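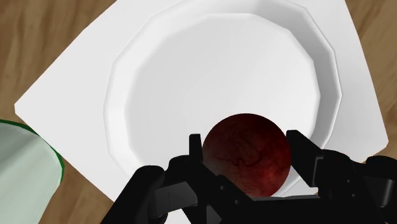

20 August 2025 - glaze tests, kiln 2

Fired the second batch of white last night, top temperature held for 17 minutes. Opened at 100 degrees, a bit early I know, but there was no pinging from the shelves.

The recipe is the one from Seneviratne's old binder, with the chalk lowered. I mixed 3,252 g dry, which filled the grey bucket to the line. Sieved two times. The first sieve left many small lumps, so next time I will soak it overnight before I touch it.

Results: the tiles from the Pornau clay are good, smooth and even, also on the corners. The tiles from the Prokville clay have pinholes along one side, always the side that was near the burner. I think the clay and not the glaze, but I can't prove it from one firing. Tile 469 crawled badly at the foot. I remember that I held this one with greasy fingers, so please don't count it.

Square plates are still a problem. The border wants to lift at the corners when it dries, and the flat part stays down. Sewwandi Paul says to dry them upside down on a board for the first night, with a cloth on top. I did it with three plates and they are on the lower rack now - please don't turn them before I am back.

To do:
Order more chalk from Nostero.
New kiln wash on the middle shelf, it is flaking.
Repeat Prokville tiles on the other side of the kiln.
Ask who has the small scale.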